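4.3 What the landfall warnings did and did not tell people

The usual claim is that a warning issued earlier is a warning better used. Our records from the two coastal districts give this only weak support. Of the 400 households that returned the October survey, 315 said they had heard a storm warning before the rain began, but hearing a warning and doing something about it were plainly separate matters. Many of those who heard first did least. Koskela and Koskela read a similar result from Eskola as "warning fatigue," a term we think explains very little until someone says how fatigue would be told apart from a sensible guess that the water would stay in the river.

We also doubt the common practice of scoring a forecast by its track error alone. A track that passes 100 kilometers from the true one can still put the heaviest rain over the right basin, and a nearly perfect track can miss the flooding entirely. For a weak storm with a broad, lopsided rain shield, the center is a poor guide to who gets wet. Yet the center is what the public maps show, and it is what most of our respondents remembered — often as a line, with themselves safely to one side of it.

The Fluviden runoff model was meant to fix this by turning rainfall forecasts into river levels. Its developers report good skill. We were less impressed. The model was tuned on floods from 2000 onward, which leaves out the older events that local people still use as their yardstick, and two of the gauges it leans on were moved during that period. Palumbo has argued that the moves don't matter because the new sites drain nearly the same area. That may be so for a slow river rise. We have seen no test of it for a short, violent one, and it is the short, violent one that closes roads.

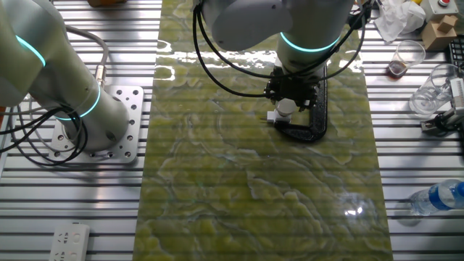 Figure 4. Two robot arms with lit cyan rings; the arm at left is bolted to a perforated aluminum plate.

A second difficulty is the survey itself. People were asked in October to recall what they had heard and when, and memory tends to tidy such things up. Núñez and Athumani tried to get around this in the Zosov study by matching answers against phone alert logs. An alert log shows that a message was sent. It can't show that anyone read it, and it says nothing about the neighbor who knocked on the door. We used their method for one district only and would not put much weight on the match.

Vista, the regional bulletin service, changed its wording partway through the season, from "possible flooding" to "flooding likely in low areas." Some officials credit the change with the higher rate of early departures in the southern district. The southern district also had the worse storm — and had it second, after watching the northern one go under. With two storms and two districts there is no honest way to pull these apart, and we have not tried. A table of adjusted rates would look firmer than it is.

What remains is modest. Households that had moved a car or lifted goods off the floor in an earlier flood were more likely to do so again, whatever the warning said and whenever it came. We would want to see this hold in a quieter season before calling it a finding.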